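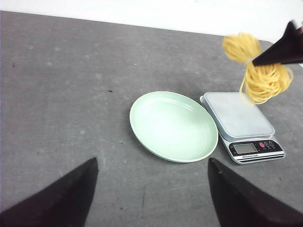

Gripper, yellow bundle, kitchen scale: the Filtlow table at the Drumow open day

I'd promised myself one Sunday in May with no work in it, and then Reshma Motaung texted that Drumow was opening its lab to visitors and there'd be free coffee. So off we went! Parking was a mess (use the lot behind Waratis, not the front one) and we got in with the 60 or so others who'd had the same idea.

Our group went to the handling room first, and I could have stayed there all day. Busisiwe Pretorius runs it, and she talks fast and waves her arms a lot, so we all stood back a bit. The job is simple to say: move a bundle of thin yellow strands between a plate and a kitchen scale. Doing it with two stiff black fingers is another story, because the stuff is all loops and they flop wherever they like.
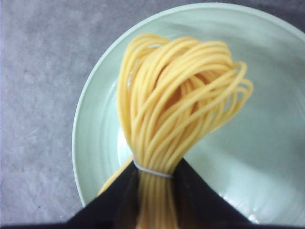 Held by the narrow end, over the green plate

I asked why they didn't pick something easier, like a block, and Busisiwe said they did blocks all last year and everyone got bored. Fair enough! She says the pinch is what they fuss over most, and they've logged 1,275 tries at it so far. Wian Coetzee, at the next desk, keeps the log and did not look thrilled about it.
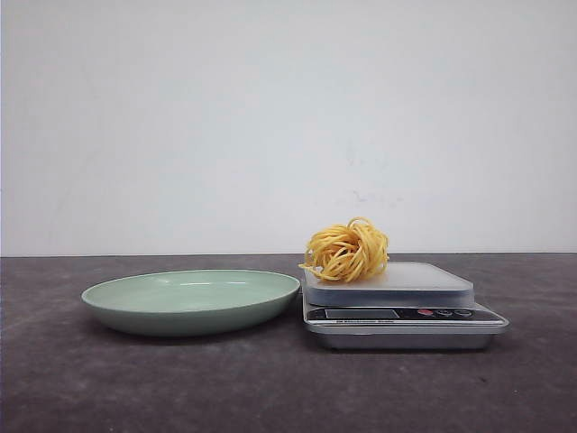 The bundle on the scale, with the plate right beside it

I loved how ordinary the stuff on the table was. I was expecting fancy lab gear, and it's a mint-green plate I'd happily eat lunch off and a scale marked "Electronic Scale" (mine at home has fewer buttons). A kid next to me asked if the robot could make dinner, and Busisiwe told him to come back in 6 years.

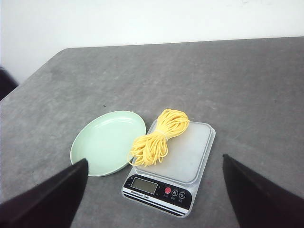
If you want to go

The next open day isn't set yet, but Thabiso Cele at the front desk is taking names. Groups go in every half hour and the last one leaves at 4. Ask for the handling room first, since the Mkhize hall upstairs is mostly posters. The coffee was good, the muffins were gone by the time we got there.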